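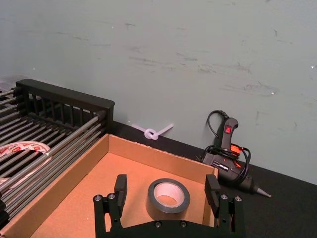
A shallow box for the black tape, with the glue gun parked alongside.

If your tape lives the way mine used to, one roll in the junk drawer, one in the garage and one that only shows up when you're looking for batteries, then pull up a chair, because I finally have a corner I like!

Start with a shallow cardboard box, the kind with low walls. I lay electrical tape flat in it with the hole facing up, so I can hook a finger through the middle and lift it right out (and no more chasing a roll that has wandered off under the radiator). Fold the loose end under itself before you put it down -- a quarter inch is plenty -- and you won't spend the next job picking at it with a fingernail.

An old wire dish rack is wonderful for the overflow. Mine sits right beside the box, and a roll of printed tape can lie across the rods where you'll spot it from the doorway.

Now, the hot glue gun. Unplug it and let it cool completely before you do a thing with the cord. Then coil the cord in big, easy loops, never tight around the handle, which is hard on the wire where it meets the grip. While it's hot, keep a scrap of foil or an old tile under the nozzle to catch drips.

Bits of plastic strip and string are worth keeping too, but do give them a jar of their own. I cleared mine out in June and filled a whole jelly jar.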